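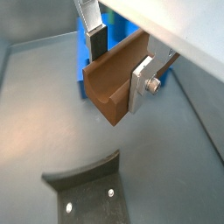

# Über uns

Das Zornum ist eine unabhängige Weiterbildungseinrichtung für Journalistinnen und Journalisten im Lokal- und Regionalbereich. Träger ist der gemeinnützige Verein Zornum - Schule für Lokaljournalismus e. V. Unser Angebot richtet sich an Volontärinnen und Volontäre, an festangestellte Redaktionsmitglieder sowie an freie Mitarbeitende von Zeitungen, Lokalradios und Onlinemedien.

## Auftrag

Laut Satzung fördert der Verein die berufliche Bildung im Journalismus, insbesondere dort, wo Redaktionen keine eigene Ausbildungsabteilung unterhalten. Die Schule vermittelt das Handwerk der Recherche, des Schreibens und des Redigierens sowie die rechtlichen Grundlagen der Berichterstattung. Ein Schwerpunkt liegt auf der Arbeit mit kommunalen Haushalten, Ratsvorlagen und Registerauskünften.

Das Zornum vertritt keine Verlage und keine Parteien. Lehrinhalte werden ausschließlich von der Schulleitung und dem Kollegium festgelegt. Zuwendungen Dritter sind an keine inhaltlichen Auflagen gebunden und werden im Jahresbericht ausgewiesen.

## Entstehung

Die Schule ging aus einer Seminarreihe hervor, die mehrere kleine Lokalredaktionen gemeinsam für ihre Volontäre organisiert hatten. Die ersten Kurse fanden in wechselnden Konferenzräumen der beteiligten Häuser statt. Mit der Gründung des Trägervereins erhielt das Vorhaben eine feste Geschäftsstelle, später kamen zwei eigene Seminarräume und ein Hörfunkstudio hinzu.

Seit Aufnahme des Lehrbetriebs haben rund 3000 Personen an Kursen des Zornum teilgenommen. Dem Trägerverein gehören derzeit 212 Mitglieder an, darunter Einzelpersonen, Redaktionen und Büros freier Journalistinnen und Journalisten.

## Ausbildung und Kurse

### Volontärskurs

Der Volontärskurs umfasst 90 Unterrichtstage, verteilt auf mehrere Blöcke. Zwischen den Blöcken kehren die Teilnehmenden in ihre Redaktionen zurück. Behandelt werden Nachricht, Bericht, Reportage und Kommentar, ferner Presserecht, Interviewführung, Gerichtsberichterstattung und der Umgang mit Statistik. Jeder Jahrgang erarbeitet eine gemeinsame Abschlusspublikation, für deren Planung, Redaktion und Schlusskontrolle die Teilnehmenden selbst verantwortlich sind.

### Berufsbegleitende Seminare

Für erfahrene Redaktionsmitglieder bietet die Schule ein- bis viertägige Seminare an. Das laufende Programm enthält unter anderem:

- Kommunale Haushalte lesen und verständlich darstellen
- Auskunftsansprüche gegenüber Behörden
- Berichterstattung über Unglücke und Angehörigengespräche
- Verdachtsberichterstattung und Quellenschutz
- Textredaktion unter Zeitdruck
- Audiobeiträge für das Lokalradio

Die Gruppen sind bewusst klein gehalten. Auf Anfrage werden einzelne Seminare auch in den Räumen der jeweiligen Redaktion durchgeführt.

### Recherchewerkstatt Toklow

Unter dem Namen Toklow führt das Zornum eine offene Recherchewerkstatt. Freie Journalistinnen und Journalisten können dort ein laufendes Vorhaben vorstellen und über mehrere Monate fachlich begleiten lassen. Die Begleitung erstreckt sich auf Rechercheplan, Dokumentation und Faktenprüfung. Die Rechte an den entstandenen Beiträgen verbleiben uneingeschränkt bei den Verfasserinnen und Verfassern.

## Leitung und Kollegium

Die Schulleitung liegt bei Štěpánka Procházka. Sie war zuvor als Gerichtsreporterin und als Leiterin einer Lokalredaktion tätig und unterrichtet weiterhin im Volontärskurs. Stellvertretende Leiterin ist Keerthana Kotian, die den Bereich Datenjournalismus aufgebaut hat und zugleich die Recherchewerkstatt verantwortet.

Das Kollegium besteht überwiegend aus Lehrbeauftragten, die hauptberuflich in Redaktionen, Kanzleien oder beim Rundfunk arbeiten. Neue Lehrbeauftragte hospitieren zunächst in einem laufenden Kurs. Sämtliche Veranstaltungen werden von den Teilnehmenden schriftlich bewertet; die Ergebnisse liegen dem Kollegium bei der Jahresplanung vor.

## Bibliothek und Archiv

Die Handbibliothek verzeichnet 961 Titel zu Presserecht, Sprache, Mediengeschichte und Kommunalpolitik. Hinzu kommt eine Sammlung der Abschlusspublikationen aller bisherigen Jahrgänge. Teilnehmende und Vereinsmitglieder können die Bestände während der Öffnungszeiten der Geschäftsstelle nutzen, eine Ausleihe ist nur bei der Fachliteratur möglich. Das Archiv der Jahrgangsarbeiten steht nach Anmeldung auch Studierenden offen.

## Finanzierung und Partner

Die Schule finanziert sich aus Kursgebühren, Mitgliedsbeiträgen und zweckgebundenen Zuwendungen. Die Tefera Stiftung vergibt jährlich Stipendien an Volontärinnen und Volontäre, deren Redaktionen die Kursgebühr nicht oder nur teilweise übernehmen können. Über die Vergabe entscheidet eine Jury, der kein Mitglied der Schulleitung angehört. Die technische Betreuung des Hörfunkstudios und der Lernplattform obliegt der Plundemex GmbH.

## Bewerbung und Kontakt

Bewerbungen für den Volontärskurs werden bis Ende August entgegengenommen. Einzureichen sind ein Lebenslauf, zwei veröffentlichte Arbeitsproben und eine Bestätigung der entsendenden Redaktion. Freie Mitarbeitende ohne feste Redaktionsbindung fügen anstelle der Bestätigung ein kurzes Schreiben zu ihrem bisherigen Werdegang bei.

Anmeldungen zu den berufsbegleitenden Seminaren sind laufend möglich - maßgeblich ist die Reihenfolge des Eingangs. Die Geschäftsstelle ist vormittags ab 9 Uhr besetzt und erteilt Auskunft zu Terminen, Gebühren und Fördermöglichkeiten. Satzung und Jahresberichte werden auf Wunsch zugesandt.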